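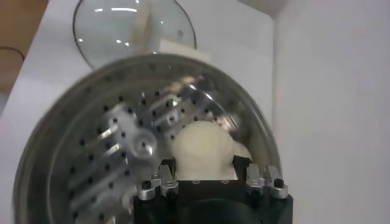

The floor of a steamer basket.

Search this site
Search
Enter keyword

Lock up, says the leaflet

A leaflet came through my door on Monday from the Oltham police, printed on card thick enough to jimmy a window. It told me to lock my door. I was standing behind my locked door when I read it.

Oltham had 907 thefts from sheds and garages last year. I know this because the figure is on the leaflet, in red, next to a drawing of a man in a striped sweater. What the leaflet leaves out is how many of those ended with anybody in court. I asked. The answer took three weeks and was 8.

I don't blame the officers. There are fewer of them than there used to be, and the Lomen station now opens two mornings a week, like a thrift store. Report a stolen bike and you are sent to an online form run by a company called Jamevow, which asks whether you are feeling supported. Then you get a crime number for the insurance. My neighbors on Nyarko Street compare theirs the way other people compare golf scores.

What bothers me is the drift of it. Every year the advice gets longer and the follow-up gets shorter. We should mark our tools, light our yards, trim our hedges, and keep a list of serial numbers – I have done all of these, and my mower left in June anyway, well lit and fully marked.

The city printed 3,034 leaflets. I'd have settled for 1,000 and a phone that somebody picks up after five o'clock. A detective who came around to ask what was taken, even without much hope of finding it, would do more for this town than any amount of card.

I've kept mine. It's holding the shed door shut until the new hasp comes.

Contact us | Copyright Oltham Opinion | Back to top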